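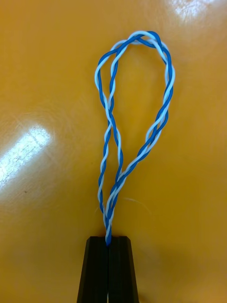 Blue and white twisted pair, folded over into a loop.

Small Parts Sorting: Frequently Asked Questions

These are the questions we get most often at Pidwood about sorting motors, boards and cables for reuse. The page was put together by Nantana Noiphan and Ekkachai Kaewmanee from the notes kept at our Bumham bench. Last updated November 22, 2020.

What do you accept?

Small DC motors, loose circuit boards, twisted or braided hookup wire, and short cables with or without connectors. Leads can be any length as long as they are attached to something or can be coiled to fit in a bin. We do not accept batteries, power supplies, or anything with a line-voltage plug.

How should I send parts in?

Put them in a box or padded envelope and include a packing slip with your name and a phone number. Boards should go in a separate bag from motors. One shipment can hold up to 200 parts. If you have more than that, split it up and put a slip in each box.

Do I need to sort the parts first?

No. It helps if cables aren't knotted around everything else, but we sort each box ourselves.

How is the sorting table set up?

We use the same layout at every station. A shallow steel tray goes in the middle, lined with white paper, and yellow bins go on either side. New parts are looked over on the paper and then moved to a bin. The paper makes it easier to see short clippings of wire and dropped screws, and it keeps small parts from sliding on the metal. Change it when it gets marked up or torn.
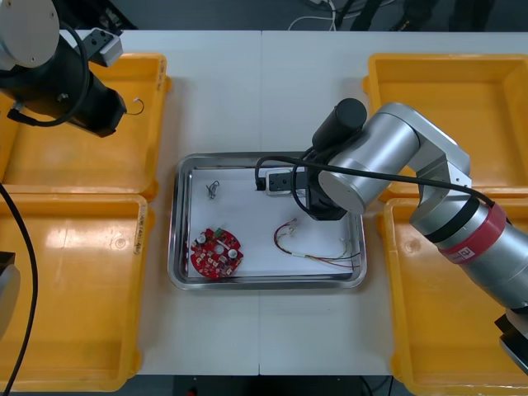

Bins should stay within easy reach of the tray and should not be stacked while they are in use. If a bin is more than half full, empty it into storage before you start another box.

Why are the bins labeled by hand?

The codes change too often for printed labels to make sense everywhere. Some bins still have printed ones from the old system, and those are fine to use if the code is current. Write on the rim, never on the floor of the bin, where parts will rub the ink off.

What do I do with a motor that has a connector on its lead?

Leave the connector on. Motors with a plug are easier to place than motors with bare ends, even when the plug is an odd size. Coil the lead loosely next to the motor. Do not wrap it tightly around the can, as this puts strain on the solder joints.

Can motors and boards share a bin?

They shouldn't. Motors are heavy for their size and have magnets in them, and they will knock parts off a board if the bin gets moved. Give boards their own bin and lay them flat with the components facing up. Round boards follow the same rule as square ones.

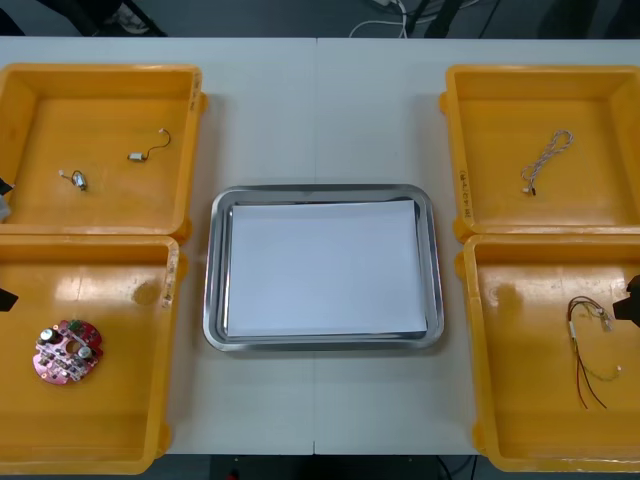 Cables get a bin of their own too. If you run out of bins, double up on cables first. Two types of cable in one bin can be pulled apart again in a minute, but a cracked board can't be fixed that easily.

Should I untwist a twisted pair?

No. The twist is there to cut down on electrical noise, and wire that has been pulled apart and twisted again by hand is usually uneven. If the ends have come loose, leave them that way. The person using the wire will trim it.

How do I coil a short cable?

Make one or two wide loops and set it down. Stiff braided cable won't hold a tight coil and will spring open anyway. Cables under 18 inches can be folded over once and left like that - no ties needed.

What if I can't tell what a part is?

Set it aside in the Uno box at the end of the bench. Ekkachai goes through that box every Friday. Please don't guess at a code, since a part in the wrong bin is harder to find than one in no bin.

Do you test the parts?

Only motors and boards, and only after sorting. Testing is done on the Tran bench in the back room. In September we tested 65 motors and passed nearly all of them. Cables are checked by eye for cuts and bent pins.

How do I clean the bins?

Wipe them out with a damp cloth and let them dry before putting anything back. Scuffs on the bottom do not matter. Stay clear of solvent cleaners - they cloud the plastic and take the writing off the rim.

Can I get my parts back?

Yes, if you ask before they have been sorted. Once parts have gone into storage they are mixed with everyone else's and we can't separate them.

Who do I contact with other questions?

Nantana handles shipments and pickups. For questions about codes, bins or testing, ask for Ekkachai.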